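Notes from the Vodach open day, 8/17/23

I have been to enough machinery open days to know that the quality of the sausage rolls is inversely related to the quality of the machines. At Vodach the sausage rolls were terrible, so I sat up.

Vodach makes folding and creasing machines for print finishers, in a long tin-roofed building at the back of an industrial estate where every second driveway belongs to a tyre place. Aileen Galang, who runs our bindery and therefore me, had been asking for a replacement for the old Skivico folder ever since February, when it began treating 90 gsm stock as a personal insult. I was sent to look, and told not to sign anything.

There were 19 of us on the tour, mostly small commercial printers, plus a man who did only restaurant menus and wanted us all to know it. Renato Saludo from the assembly side took us round. He speaks softly and the compressors don't, so those of us at the back learnt a good deal about the compressors. 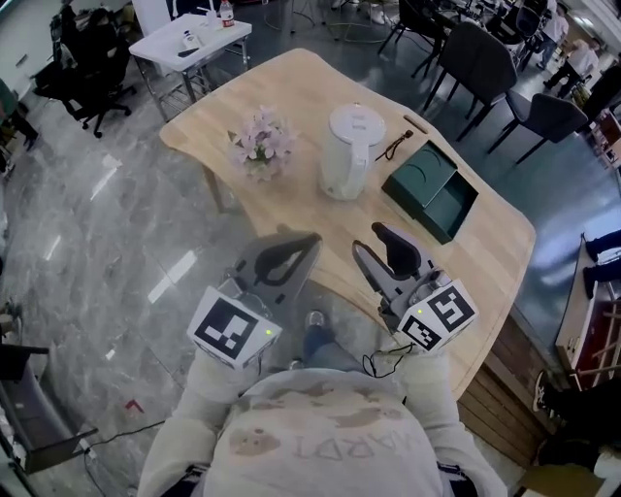
The first stop was roller grinding. Vodach does its own, after a run of bought-in rollers that Renato described as "nearly round". Each one gets its polyurethane cover ground in-house and then sits on a rack with a paper tag until somebody checks the runout. I asked what happens to the rejects. They go back on the grinder until they're either right or too skinny, and the skinny ones prop open the door to the loading dock. I saw the door. It was well propped.

Assembly is done in bays, one machine to a bay, with the same two fitters on it from bare frame to test run. It looks slow and I suspect it is. The quoted lead time on the Pinonlow, their mid-size buckle folder, is some 40 weeks, a figure delivered so quickly that the menu man had to ask for it again.
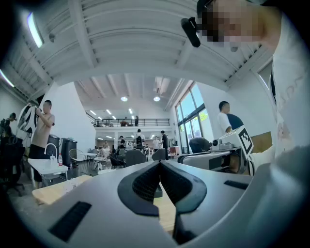

Can the Pinonlow fold and crease in a single pass?
Only with the creasing unit fitted at the infeed, and that's an optional extra. Without it you crease on a separate machine and feed the sheets through afterwards.

The demonstration was Pacita Castillo's. She ran a 6-panel accordion fold on coated stock, changed over to a plain letter fold and had good sheets coming off before I'd found my glasses. Then she did it again at a higher speed and got a jam, which she cleared without any change of expression. I trusted the machine more after that. A demo with no jam in it usually means a very carefully chosen ream.

I was less taken with the delivery end. The stacker wheels are adjusted with a little knurled knob on the far side, behind the guard, and anyone with forearms of a normal length will be walking around to reach it all day. I mentioned this to Bienvenido Gatchalian in sales. He wrote it down in a notebook that already had quite a lot in it.

Lunch I've covered. Parking was for 5 cars, so allow time for the walk from the tyre place. I've left the brochure and the price list on Aileen's desk, with the price list underneath.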